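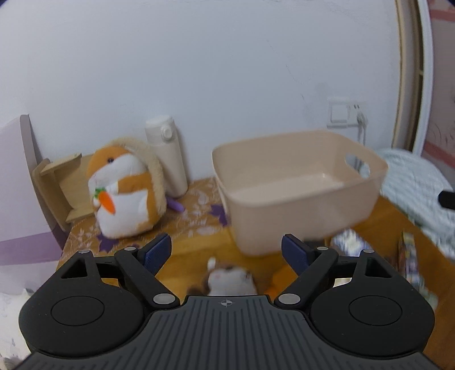
Bindu Mathew asked whether the fingers ought to close before the script starts, and I couldn't tell her, so I'm putting it to everyone.

I'm building a hand-held gripper at home for recording pick-up moves. I pass those to a small arm later - that part works. My trouble is the opening. With the fingers wide apart the software reads anything from 10 to 100 for the same position, and soft toys get dropped in the replay. Do I recalibrate every time?

Malathi Sundaram
October 20, 2018

Revathi Marar
Yes, every time you power up. Open fully, wait, store that value, then close fully and store the other. Scale everything between the two. Mine drifted all through September until I did this. Check the linkage pins as well - a bit of play there shows up as a jumpy reading. For plush things, let the fingers close further than you think you need.

Aisyah Hartono
Could be the cable. Mine was.

Vimala Panicker
Agree with Revathi. I'd also average a few readings before storing either end. I got a spread of 3,000 raw counts on a bad joint and 2,000 after tightening it, so do the pins first.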